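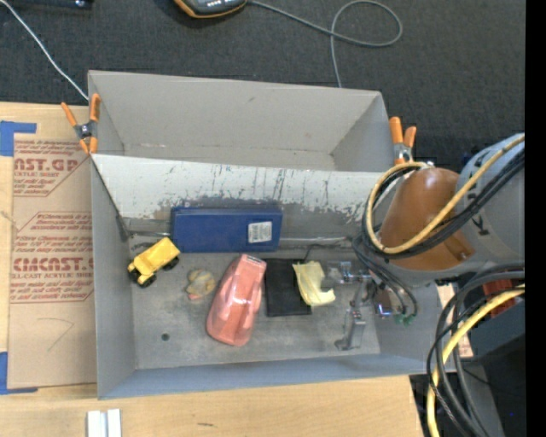 Hovinix starts second round of picking examples

18 October 2022

Drasness - The company Hovinix has started the second round of its work to gather examples for a learning system that picks up mixed objects from a bin. The first round was finished in August and gave 600 examples.

In the new round the robot arm works over a bin with toys, boxes, a piece of cloth and other things of different shape. Each attempt is saved together with its result, also when the object is dropped. The team wants to have 300 attempts with soft objects, which were few in the first round.

"The failed attempts are useful for us," said Kelly Rocha, who leads the work. "The system must also learn what a bad grip looks like."

One session has 40 attempts, and the objects are mixed again after every 12. The sessions are held on working days - on Fridays only until noon.

The examples will be shared with the partner firm Jalla, which trains the model in Makokha. The first tests with the new model are planned for next spring.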